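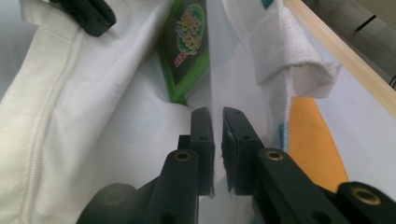

Terry cloth

Terry cloth (also called terry, terry toweling, or just "towel fabric" if you grew up in my house) is a woven fabric covered in little loops of yarn. The loops are the whole point: they give the cloth more surface to soak up water with, and they're why a bath towel feels so different from a bedsheet even when both are made of plain cotton. I've been writing up fabrics for this wiki for a while now, and this is the one I get the most mail about, so I've made the entry longer than usual.

How it's made

Terry is woven with two sets of lengthwise yarns, called warps. One is held tight and makes the flat ground of the cloth. The other is left slack, and when the loom pushes the crosswise yarns up into place, the slack one gets shoved into loops. You can have loops on one face or on both (most bath towels have both). Three crosswise yarns per row of loops is the common setup, and you'll see it sold as "three-pick" terry. More picks hold the loops tighter.

If a loop snags and pulls out, snip it! Don't tug. It's a woven fabric, so cutting one loop won't start a run the way it would in a knit sweater.

Kinds of terry

French terry is a knit, with loops on the back and a smooth face, and it mostly ends up as sweatshirts. Velour terry has the loops on one side sheared off, so it looks plush and rich but dries you a bit worse on that side. I own 2 velour beach towels and I lie on them far more than I dry off with them. Waffle cloth often gets shelved with terry, but it has no loops at all and belongs in its own entry.

Weight

Towel weight is given in grams per square meter, or GSM. Thin gym towels sit at the low end, and the thick hotel kind runs much higher. The heaviest one I've put on my own scale was a Bredoletti bath sheet, which worked out to 403 GSM after a wash. I'd expected more, because it took forever to dry on the line. My Virkero hand towels are lighter and I reach for them every single day.

Washing

New towels shed. Wash them by themselves the first time, in warm water, and go easy on the detergent. Fabric softener leaves a coating on the loops and they stop drinking up water so well, so I skip it. A good shake before hanging helps the loops stand back up, and a low tumble does the same job if it's raining.

See also: Chenille, French terry, Huckaback, Velour, Waffle cloth

Last edited January 25, 2024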